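Clastia household loading trials – picture page

Posted 30/08/2018

Clastia is our study of two-arm loading of flat and semi-rigid textiles into front-loading machines. Earlier work at the Konberg lab used one arm and a fixed grasp point, which is adequate for towels and poor for anything with a stiff backing. The method shown on this page holds the item by two opposite edges, aligns its far edge with the lower rim of the drum opening, and only then decides whether to fold, roll or push. The planner is called Hadgu. The recorded runs were made in the Jistance test apartment.

1. Edge alignment, ribbed mat

Both grippers are on the mat, one at each side edge and at nearly the same height, with the far edge level with the lower rim of the drum opening. The ribs give the depth estimate more texture than plain cloth does. The black cloth over the rim is left to the planner as an obstacle of unknown stiffness. Washer door fully modeled; the hinge side is treated as a keep-out volume.

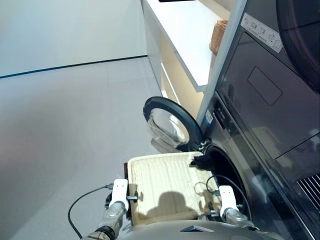 2. Notes on the grasp

Grasp width is set from the measured edge distance less 20 mm, so that the item keeps a slight slack between the fingers. With no slack, small errors between the arms pull the fabric out of one gripper. With too much, the middle sags and catches on the gasket during insertion. The plates are flat on purpose – shaped fingertips held better in bench tests but left creases that the vision step read as edges.

3. Results so far

The full set is 300 runs over mats, towels and pillow covers. Alignment was reached within the time limit in 80 percent of them. Most of the failures fall into 2 groups: the far edge was hidden by the item itself, or a second textile at the rim was taken for part of the first. The second group is the harder one. Color separates the two pieces easily when they differ, and the planner does not yet use color at all.

4. Open points

Shadows cast by the robot onto pale fabric still shift the edge estimate by a small amount. A correction based on the known arm and head pose is written but untested. Insertion force is logged at both wrists and has not been analyzed. The run logs and the Hadgu parameter file will be added to this page in September.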